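I've had the second Nalico record on most nights since August, and I think I'm ready to write something down about it. The album is called Biswas. It has 11 songs and runs a little short, and I like that about it.

The first time through, I only noticed track 2, "Tokico." It's the obvious single. The beat sits at 120 and the chorus comes in before the first minute is up, with Marisa Bellini doubling her own voice an octave down. It sounds like something you'd hear in a shoe store, and I mean that kindly. I went back to it maybe ten times before I gave the rest a fair listen.

The better songs are in the second half. "Paper Route" starts with a piano part that keeps missing one note, and by the third verse you're waiting for it. Then the drums drop out and Bellini sings the last four lines alone. The lyrics are about leaving a town where you know every dog by name. I grew up in a place like that, so I may be an easy target.

Mervin Boychuk produced the whole thing, same as the first album. That one was crowded. Every song had strings and a choir and some kind of bell. This time he leaves space, and you can hear the bass player move his fingers. There is still one misfire — "Ledar" has a guest rap that doesn't fit the song and goes on for sixteen bars. I skip it now.

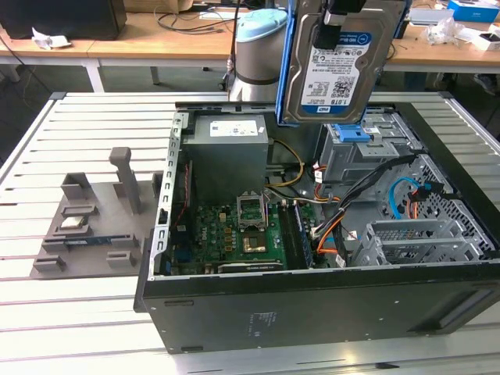

*WD Blue, 1.0TB, over an open case.*

I buy albums as files and keep them at home, and Biswas came with a folder of demos that the streaming version doesn't have. The demo of "Paper Route" is just voice and a drum machine. The missing note isn't there yet, and the song is weaker for it. The "Ledar" demo has no rap and is much better. If you only stream, you're getting the worse version of that one.

I saw them play in a room that holds 100 people, back when they had one album and a rented van. Bellini forgot the words to the second song and started it over. Boychuk was at the sound desk eating a sandwich. They sounded nothing like the record, mostly because there was no choir, and I remember thinking they should make an album that sounded like that night. Biswas is pretty close.

Favorites so far are "Paper Route," "Tokico" and the closer, "Half the Stairs," though I go back and forth on the last one. The vinyl is supposed to come out later with a different track order. I'll probably buy it anyway.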